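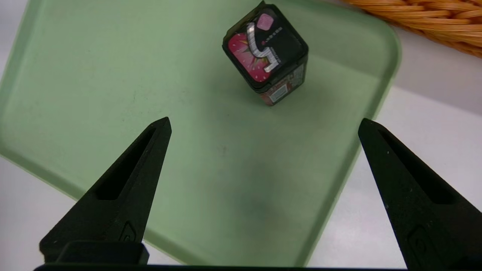 Plondstead, March

4. Planning the purchase

4.1 What we thought we were buying

I'll admit that when Dilani Kanagaratnam and I sat down to write the first equipment budget, we treated the arms as the whole job. Everything else went on one line called "sundries" (yes, really), and we gave that line 2280 dollars for the year. It was gone before the second term. So this section is my attempt to set out what a two-arm tabletop cell costs to keep going, for anyone at a smaller lab who's staring at the same empty spreadsheet we were.

The task itself is modest: everyday items, a tray and a basket on a white table. Small boxes with glossy lids, fruit, dishes, a folded cloth. Because the objects are cheap it's very tempting to leave them out of the plan altogether, and Rizwan Sultana argued for exactly that at the start. We went back and forth on it for weeks! In the end we gave the objects their own line, and I'm glad we did, seeing as we bought 145 of them over the project and each one had to be logged, labelled and stored somewhere.

4.2 Fingers, cables and the other small stuff

Gripper fingers were our biggest surprise. We costed one spare pair per arm and went through far more than that, mainly because we kept changing our minds about the tip shape. Asabe Isah kept the tally, and her final figure was 41 fingers. Wallon quoted us for a bulk order partway through, and if I were doing it again I'd ask for that quote on day one.
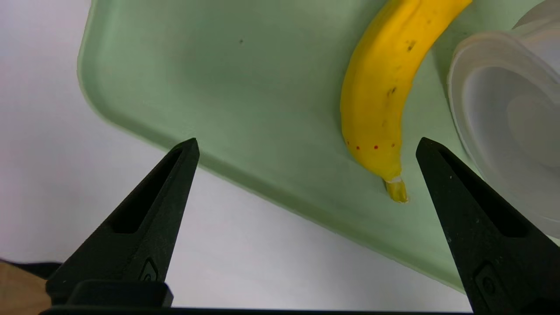 Figure 4. Wrist view of the open gripper at the tray, with the stem end of the banana between the two fingers.

A pointed finger like the ones in Figure 4 is handy around curved items, but I wouldn't commit to a single shape until you've tried it on your own objects. Set aside money for two rounds of changes. Cables deserve their own line too (we had them under "sundries", naturally), and so do clips, labels and a decent label printer.

4.3 Shared or separate?

Tharindu Talukder wanted one arm and a bigger contingency. I wanted two arms and was prepared to be stubborn about it. The Travitz grant would cover 55 per cent of the hardware either way, so the argument came down to bench time, and the booking sheet settled it: there was always a lineup for the one arm we had on loan. 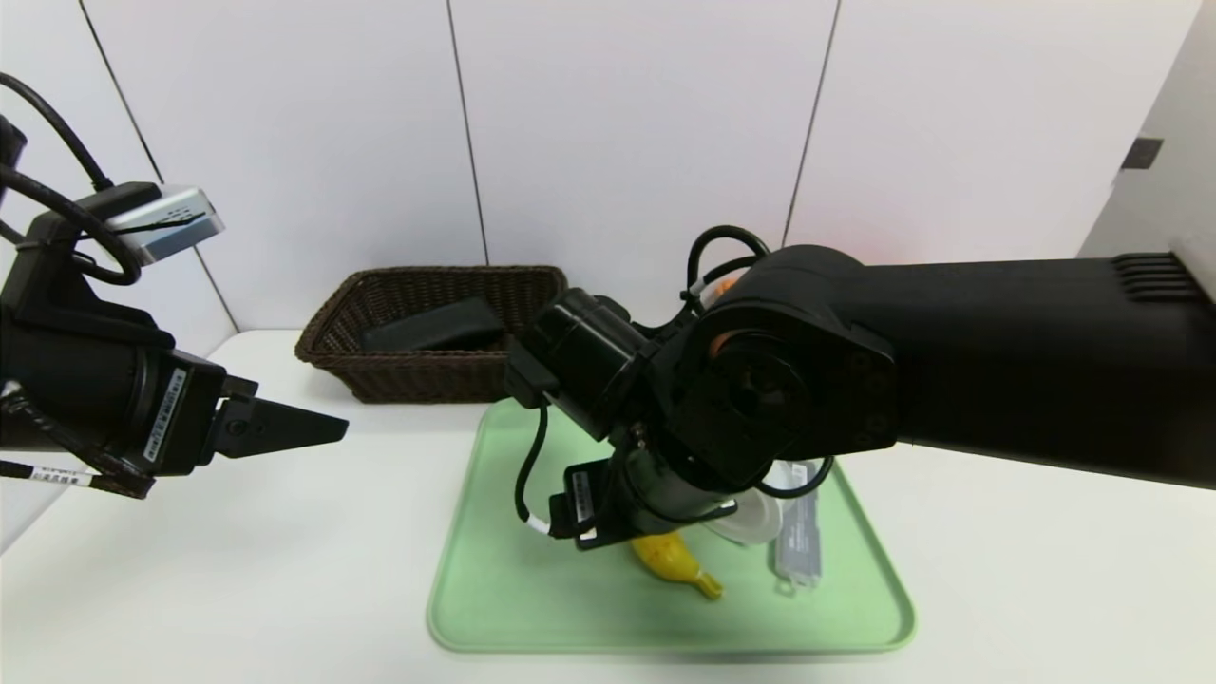
Two arms did mean a second set of spares, a second wrist camera and a longer table, and I hadn't priced the table at all. My advice would be to draw the whole bench to scale before asking for quotes, then price every single thing in the drawing. We did ours afterward, and the revised budget in Table 3 is what came out of it.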